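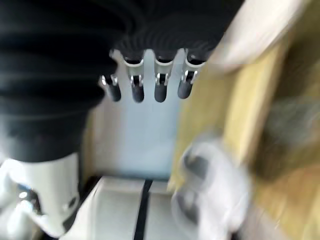
Four black fingers over a white surface, with a ribbed sleeve covering the wrist.

Workshop tips: house rules for an arm at the bench

I don't trust the word "safe" on a spec sheet. Every seller uses it, and it usually describes the arm on its own, with nothing in its hand. Put a chisel in those fingers and you have a different machine. So go by the job, whatever the brochure says.

Mark the reach on the floor with tape, at full stretch, then add 2 feet. Stay outside it when the power is on.

Check the sleeve before you start. A ribbed cover keeps sawdust out of the wrist until it splits, and splits like to hide down in the folds. Wipe it with a damp cloth. No solvent.

Look at the finger joints too. Glue dries in there and you won't notice until the grip goes sloppy.

Clamp loose boards. I've read that a good hand can "adapt" to a sliding board. Maybe. Clamps are cheap.

Set the speed low for any new job and leave it low for 6 full runs.

Keep the stop button where your weaker hand can hit it -- the other one will be holding something.

Blair MacRitchie wrote in to say that all this is overkill for a home shop. I haven't changed a line of it since December.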